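Notes for session 2 – enriched doughs, or why sweet bread misbehaves

Bring these back next time, please, because I'm going to scribble all over the board and you'll want something tidier to look at. We finished the lean doughs (flour, water, salt, yeast) and now we start throwing good things in: butter, eggs, milk, sugar. Everything slows down and gets sticky. I love it.

## Sugar first

Sugar pulls water toward itself. A spoonful or two keeps the yeast happy, but once you get up near 20 percent of the flour weight, the yeast is struggling for water and your first rise drags on and on. Tarek Belhaj, who taught me this at Candmont, used to make us leave a sweet dough and a plain one side by side on the bench and go to lunch. The plain one was climbing out of its bowl when we got back. The sweet one looked like we'd only just mixed it!

So please don't go by the clock. Poke the dough with a floured finger. If the dent fills in slowly, go ahead and shape. If it springs right back, have another coffee.

## Fat goes in late

Fat coats the flour and gets in the way of gluten. Mix your dough until it's stretchy *before* the butter goes anywhere near it, then add the butter soft, in small lumps, and let each lot disappear before the next. It will look like a disaster halfway through – greasy, torn, sliding around the bowl. Keep going.

Said El-Sayed asked last time whether oil works. Yes, and you get a softer crumb that keeps well, but you lose the butter flavor, and I'd miss it.

## Baking and color

Sugar and egg both brown fast, so enriched dough wants a gentler oven than a crusty loaf does. I pull small rolls when the middle reads 194 °F on a probe. Big loaves need tenting with foil partway through (I forget this at least once every July, when I bake for the Garkham fair).

Glazes come in two families:

- **Before the oven:** egg wash, milk, cream. Egg yolk gives the deepest color.
- **After the oven:** warm sieved jam, sugar syrup, honey. Brush it on while the bread is hot.

Segmented shapes are fun with either kind. Set balls of dough nearly touching and they'll join up as they rise, and the pale sides where they met pull apart very softly.
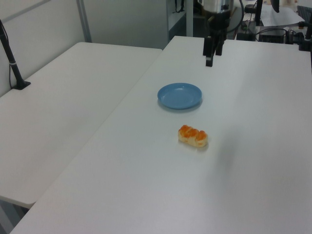
*Three segments in a row, shiny orange on top and pale along the sides.*

## For next time

Read the Abou Zeid chapter on milk breads, and skip the bit on freezing, we'll do that together. Bring an apron, a scraper and a lidded tub big enough for a doubled dough. I'll bring the butter.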